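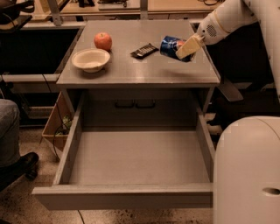 How often should the contents of an office snack drawer be checked?
Once a week is enough for most shared drawers, with a fuller check of dates and stock at the start of each month.

Home | Staff Services | Guides | Shared Spaces | Contact

Keeping a Shared Snack Drawer

This guide applies to all departments at Onora that keep food for common use. It was prepared by Nerea Campos of Staff Services and replaces the notes previously kept by each floor.

Before you begin

Choose one drawer and use it only for food. Drawers that also hold stationery, batteries or cleaning supplies may not be used. Each department should name one person to keep the drawer and one person to cover absences. Send both names to Staff Services by noon on Wednesday if you wish to be included in the next supply order.

Setting up the drawer

1. Remove everything and wipe the inside with warm water and a little dish soap. Let it dry with the drawer open.
2. Line the bottom with plain shelf paper cut to size.
3. Divide the space with low trays. Items containing nuts must have a tray of their own, with a label on the front edge.
4. Place items with the earliest date at the front. New stock always goes behind old stock.
5. Tape the contents list to the inside of the drawer front.

Fresh fruit should be kept in the open, where it can be seen and eaten in time. Drinks are heavy and may strain the runners – store them on a lower shelf or in the kitchen.

The weekly check

Take out any packet that has been opened and not resealed. Compare the remaining items with the contents list and note what is running low. Crumbs should be brushed out, and the liner replaced if it is stained. The whole check takes roughly 6 minutes.

Ordering and costs

Standing orders are placed through Younis on form 99. A department may order up to 400 single portions per quarter. Requests above that level need the approval of the department head – please attach the signed form, as unsigned requests are returned. The Vurkus building shares one allowance across its floors, and its keepers should agree on quantities before ordering.

Closing the drawer for the holidays

In December, stop ordering two weeks before the office closes. Offer what is left to staff, discard anything past its date, and leave the drawer empty and clean.

Questions about allergens or labels may be sent to Staff Services, extension 2910.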